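Subject: Re: [toltholm-beans] old beans, tough skins, and the Dogbe question

Yayra Baidoo wrote:

> Hi all, I've got a big jar of Dogbe beans from last year's swap and they
> will not go soft. I soaked them overnight, I simmered them all
> afternoon, and I still ended up with something you could play marbles
> with. Are they just too old? Is it our water? I grew them myself so I
> hate to throw them out. Also, does anybody remember which packet
> number they were? I lost my label.

Hi Yayra, and hi to everyone else still reading at 11 at night like me,

First the easy part. The packet was 3041. I know because I wrote it on the lid of my own jar in grease pencil and then again on masking tape when the grease pencil rubbed off. The Oltar beans were in the same box that year and they look a lot alike when they're dry, so check the eye. Dogbe has the little smudge next to it and Oltar doesn't (or it's so faint you'd need better glasses than mine).

Now the tough skins. I had the exact same trouble with mine in the spring and I blamed age too, but I don't think last year's beans are old. I've cooked beans from the back of my mother's pantry that were older than some of my coworkers, and they were slow and a bit dull, but they got there. What I think is going on is our water. Toltholm water is so hard you can hear it going through the pipes. My kettle looks like the inside of a cave.

So what I do now is soak them for 16 hours with a good spoonful of salt, and I mean a real spoonful, the one you eat soup with. I know, I know, we all grew up hearing that salt makes beans tough! I believed it for years. I tried two bowls side by side, salted and plain, and the salted ones had softer skins and hardly any split. Then I drain them and rinse them and start over with fresh water. If they're being really stubborn I add a pinch of baking soda to the pot. Go easy on that, because too much and they taste like soap and turn to paste on you.

The other thing is I quit adding the tomatoes early. I used to dump everything in together because that's how my aunt did it, but she was cooking on well water and probably had more patience. Acid keeps the skins firm. Tomatoes, vinegar, lemon, all that goes in once you can squash a bean against the roof of your mouth.

I've been doing most of my cooking at the table by the paneled wall this summer, partly to keep the heat away from the stove end of the house and partly so I can see the bean poles out the window while I chop onions. I've got a row of Dimavora climbing out there that went in late and took 63 days to give me the first pods worth picking. I was ready to pull them! Then we had that rainy stretch and they went wild.
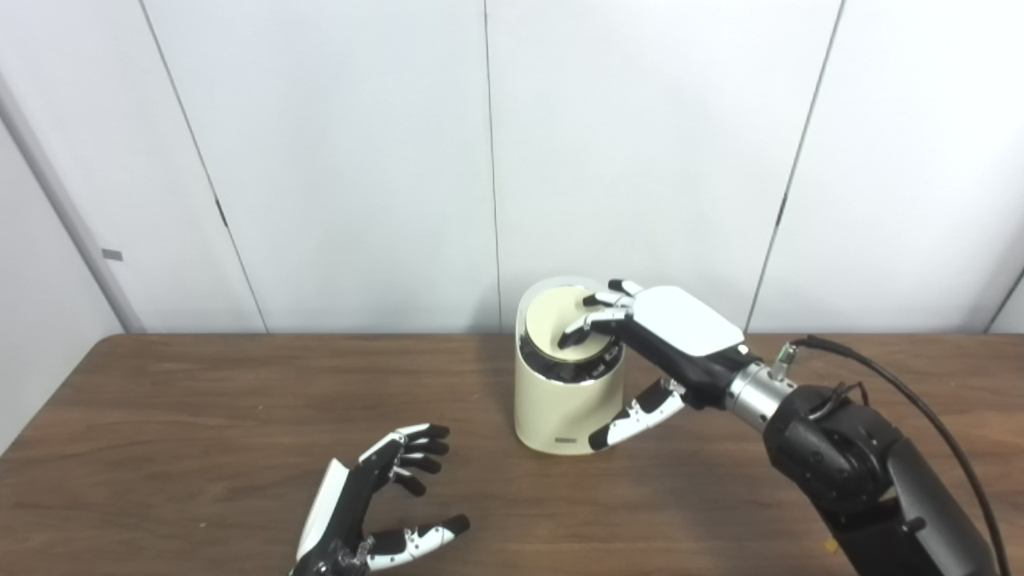 Yayra sent me a note off-list while I was halfway through typing this, and said I could pass it along. The water softener at her place is new, so she isn't sure hard water explains it, but she did throw in a can of tomatoes right at the start, both times. She also wants to know if it matters that the beans were stored above the dryer.

Well, yes, I'd bet on the dryer! Warm and steamy is about the worst thing you can do to a stored bean. There's a name for what happens to them and I can't remember it, somebody on here will. They sort of set, and then no amount of soaking brings them all the way back. So between that and the tomatoes I think we may have our answer, and I take back some of what I said about the pipes.

I wouldn't throw them out, though. Try the salt soak and the pinch of soda on a small batch. If they still won't give, save some for planting, they may well sprout even if they won't cook. Put ten in a damp paper towel on a plate, fold it over, and look at them in a week. If most of them have a little tail, you've got seed.

For the swap in August, I weighed out what I have left and it comes to 236 grams of Dogbe, all from the cool end of the basement. I'm happy to split that up into envelopes. I'd love some Oltar in return if anyone has a good clean batch, because mine crossed with something and now I get these odd speckled ones that are pretty but cook at a completely different speed from the rest. You end up with a pot that's half soup and half gravel.

Oh, and whoever borrowed the big screen for winnowing, no rush, but I'll need it when the Dimavora dries down. I tried using a colander and a desk fan last year and I was finding chaff in the curtains at Thanksgiving.

One more for the list in general: does anybody save the soaking water from salted beans for anything? I've been pouring it on the gravel by the shed, and I'm wondering if even that's a bad idea so close to the mint.

Going to bed. Write back if the small batch works, Yayra!

Your neighbor with the leaning bean poles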